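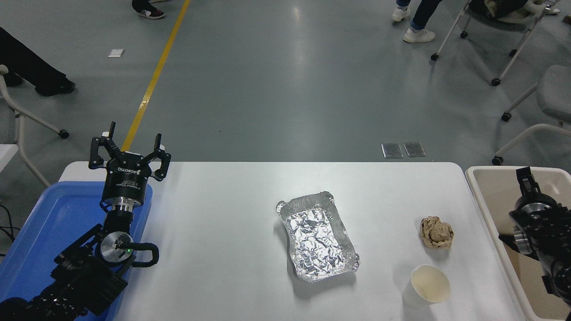
Taltcombe, April 29, 2024

It has been a busy spring on the manipulation side of the lab, and since several readers wrote in after the last issue to ask how the table-clearing work was getting on, it seemed only fair to give it a proper write-up this time. Make yourself a cup of tea, as this one runs a little longer than our usual items.

For those who have joined us since the winter, the project is called Zokeo, and it is about teaching a pair of robot arms to tidy a table after people have eaten at it. The items are the ordinary leavings of a lunch: a foil tray, a paper cup, a ball of brown paper. The arms learn from demonstrations. A person steers them through the job, we record what the cameras and the joints were doing, and a policy is trained on the recordings. None of that is new, and plenty of groups do it very well. What we wanted to look into was a smaller and rather more stubborn question, namely what to do about things that change shape when you pick them up.

Foil is the worst offender by a long way. A foil tray looks simple enough until a gripper closes on the rim and the whole side folds in. The inside is a mass of little creases that throw the light back in every direction, so the depth readings come out full of holes, and the holes move about whenever the tray does. Crumpled paper is a kinder customer because it is dull and doesn't much mind where you hold it, but no two balls of it are alike. The paper cup sits somewhere in the middle. It has a sensible shape that any camera can find, and it keeps that shape right up to the moment you squeeze too hard.

Our first attempt, back in the autumn, was the obvious one. We gathered demonstrations for all the items together, trained on the lot, and hoped. The cups went well and the paper went very well, and the foil was a sorry business. The policy would go for the middle of the long side every time, just as the people in the demonstrations had done, but it closed the fingers as firmly as it did for everything else and then carried on as though the tray were still the shape it had been a second before.

The method we have settled on since then is something we've been calling a second look. The arm makes its grasp and lifts the item only a very little, and then it stops. At that point the policy takes a fresh set of pictures and decides all over again what it is holding and how. If the tray has buckled it may shift its grip, or bring the other arm across to support the far end, or put the thing down and begin again from a better place. We had to collect demonstrations specially for this, with the operators asked to pause after every lift and then correct themselves if they saw fit. It is slow work and takes some patience (thank you to everyone who sat through it, and to those who kept crumpling paper for us long after the fun had gone out of it).

We collected 155 of these paused demonstrations in all, which is not a great number by today's standards. The comparison was done on foil trays alone, in 40 trials for each version of the policy, with the tray set down at a different angle each time. The old policy got the tray cleanly into the bin in 26 of its trials. The one with the second look managed it in all but two. We were very pleased with that, and I don't mind saying that we ran the whole thing over again on another morning before we believed it.

There is a price, of course. The pause makes every pick slower, and with a cup or a ball of paper there is hardly ever anything to be gained by it. Our colleagues at Herrero, who have been lending a hand with the training code, are now trying out a version that decides for itself whether a pause is worth having. The early signs are mixed. It is good at leaving the paper alone, but now and again it grows too sure of itself with a tray and we are back where we started. Lighting matters more than we had hoped as well. Shiny floors and shiny foil under overhead lamps make a difficult pair, and some of the failures we have gone back over look to be down to glare and nothing cleverer than that.

A few people have asked whether we gave the grippers any extra sense of touch for this. We didn't, partly to keep the comparison honest and partly because we wanted something that other groups could try without buying anything. It would be a natural next step all the same, and if anyone reading has experience of thin, bendy packaging and tactile sensing together, we should be very glad to hear from you.

The plan for the summer is to take the same method to Ustilmont, where the tables are a different height and the light comes in from one side, and see how much of it survives the journey. We expect to have the full write-up ready to share in July, together with the recordings and the training settings. Until then, short notes will go up on the project page as and when there is something to tell, and visitors to Taltcombe are always welcome to come and watch a session if they send us a line beforehand.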